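Visit report: the simulated door cell at Raudsepp

I finally got to the January open house at Raudsepp, and I spent nearly all of it at one station! The team there keeps a two-armed robot running in a simulated house, and Ivars Mets showed us how the setup gets looked after.
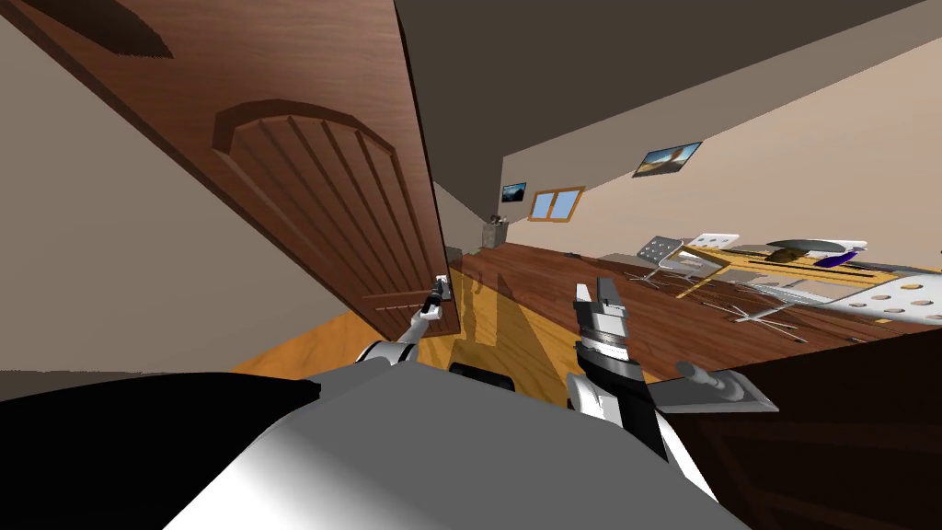 Every morning starts with a reset script called Allar. It homes both arms, cycles the grippers and reloads the house, and if a joint limit is off by even a little the script stops and asks for a person. Ivars ran it twice for us (I asked).

After that comes the part I liked best - the contact settings. They keep 81 saved door tests, and each one is replayed whenever someone edits a hinge or a handle. 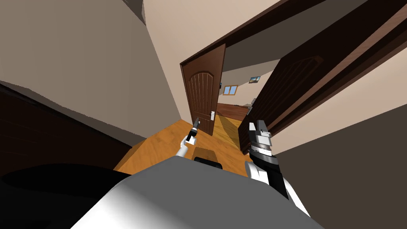
Hinge friction used to be one value for the whole house. Now each door has its own file, so the open one in the center, with the silver lever handle, can be tuned without touching the darker door to its right. Ivars changed a number, saved, and had the test going again before I'd finished writing it down.

Gripper checks come last. The finger gap is compared with the stored value, and a bad reading goes into the log, which stood at entry 2096 when we left.
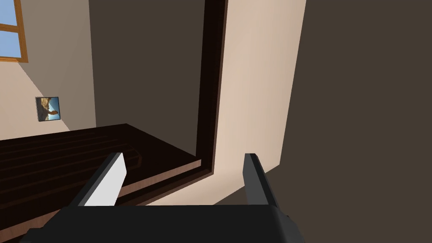 The gripper with nothing between its fingers, dark slatted furniture behind.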